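Reports > Mobile > Plusum > Progress to Grarkska

We use cookies to remember your settings and see which pages get read. Accept all | Manage choices

Plusum: keeping older phones useful
Progress report to Grarkska, period ending September
Prepared by Edem Asante, Dalport
Last updated October 20, 2024

Where we are

The short version is that Plusum is running on 3933 phones outside our own office, and I am very happy to be able to write that. In the spring we had a build that started up on most days and a list of promises. We now have people using it to call their sisters, pay for the bus and take far too many pictures of their dogs, on handsets the makers stopped updating a good while ago.

For anyone at Grarkska reading one of these for the first time: Plusum is a light version of the phone's system software, made for handsets that still work well but no longer get security fixes. You install it once from a computer, and from then on the phone updates itself over Wi-Fi. We support six models today. The grant asked for five, so we are one ahead, and the extra one came to us nearly ready-made from the group in Assunção, who had been working on the same chipset for their own reasons and were generous enough to share everything.

The update service

This took most of the period and it was worth it. The old way of sending out fixes meant downloading the whole system every time, which was painful for anyone on a slow line and impossible for people with a nearly full phone. The new service sends only the parts that changed. It also keeps the previous version on the phone until the new one has started cleanly, so a bad update rolls itself back without the owner having to do anything.

We got to test that for real in September, a little sooner than I would have liked. One of our fixes for the Bluetooth stack made a single model restart in a loop. Every affected phone that reported back to us had gone back to the older version by itself, and most owners only knew about it from the note we posted. I wrote to everyone who contacted us. Several of them wrote back to say they were surprised to hear from a person, and a couple have since joined the early testing group!

We have changed how we release because of it. Updates now go to the testing group first and stay there for four days before anyone else gets them. It slows us down a bit. I think it is the right trade and I would like to keep it for the rest of the grant.
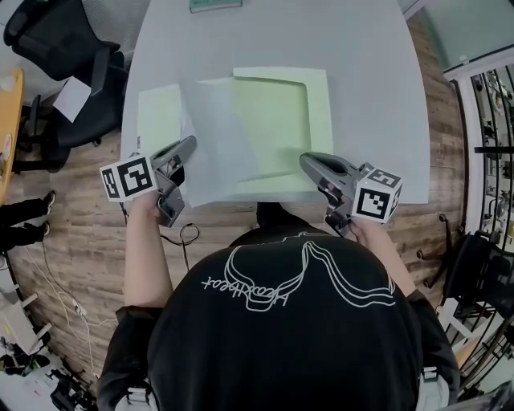

At the gray table, Dalport.

Battery life

The complaint we heard most in the first survey was about batteries, and fairly so. These are old cells and software can't make them new. What it can do is stop waking the phone up for nothing. We went through every background task in the system and asked whether it needed to run with the screen off. A surprising number did not, including a weather check left over from a feature we had removed months before (my fault, that one).

The results differ a lot by model. On the smaller handsets people tell us they now get to bedtime on one charge when they used to be hunting for a socket at supper. On the largest model the change is hard to notice, and we believe the screen is simply using most of the power whatever we do. There is a dimming option in the next build that should help there, and we are looking forward to seeing what testers make of it.

We also added a plain battery health page. It tells you in ordinary words whether the cell is in good shape, tired or due for replacement. It has been the most talked-about feature in the forum since the day it appeared, ahead of things that took us far longer to build, and I have stopped trying to guess what people will love.

Camera

I promised a frank section on the camera, so I'll give you one. Daylight pictures are good on all six models. Low light is still weaker than it was under the original software on most of them, and owners notice. The makers' own processing is closed and we can't reuse it, so we have had to write our own, and noise reduction is a deep hole to fall into - I fell into it for most of the summer.

The latest test build is a clear step up. Skin tones no longer go green under kitchen lighting, and the shutter delay that annoyed everyone has gone on the models where we could get at the sensor timing directly. Video in poor light still drops frames. I would sooner carry this over into the next period than call it finished, and I have marked it that way in the plan.
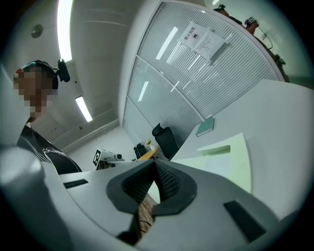
The installer is a happier story. When we began, putting Plusum on a phone meant typing commands and hoping your cable was a good one. The new installer checks the cable, the battery level and the exact model before it touches anything, and it explains each step on the computer screen while the phone gets on with it. It will refuse to go ahead if it thinks something is off, and it tells you what. The help requests that used to fill the Monday inbox have dropped to a trickle, which means I spend that time on code again.

Translations are going well too. The Assunção group have finished Portuguese, including the whole installer and the help pages, and they found a number of places where our English made no sense either. Those are fixed. Spanish is partly done. We would love a reviewer for it who uses one of the supported handsets every day, so if anyone at Grarkska knows a likely person, please send them my way.

Money

Spending is on plan overall. Test handsets cost less than we had set aside, as we bought most of them used, and hosting cost more because of the faster growth in users. The two nearly cancel out. I'd like to move what is left in the handset line over to hosting for the next period and will send the form separately. The outside security review has not been billed yet and is not in this period's totals.

What comes next

The security review is the big item. The reviewers will look at the update service and the screen lock, and we have kept the calendar clear to deal with whatever they find. Their report will be published in full once the fixes are out, as agreed.

After that, in the order we mean to do them:

- low-light video, carried over as explained in the camera section
- the dimming option for the largest model
- Spanish, if we find our reviewer
- emergency alerts on the two models where they arrive late

There is one decision we need from you. Two more handset models have been asked for again and again in the forum. We could add either of them without new money, but not both, and one is much more common among the people this grant was written for. I have sent the comparison sheet with this report. An answer before the next call would let us order test units in good time.

I'm also glad to load the current build onto a phone for anyone on your side who wants to try it. Bring an old one from the drawer and a cable you trust.

Edem Asante
Plusum, Dalport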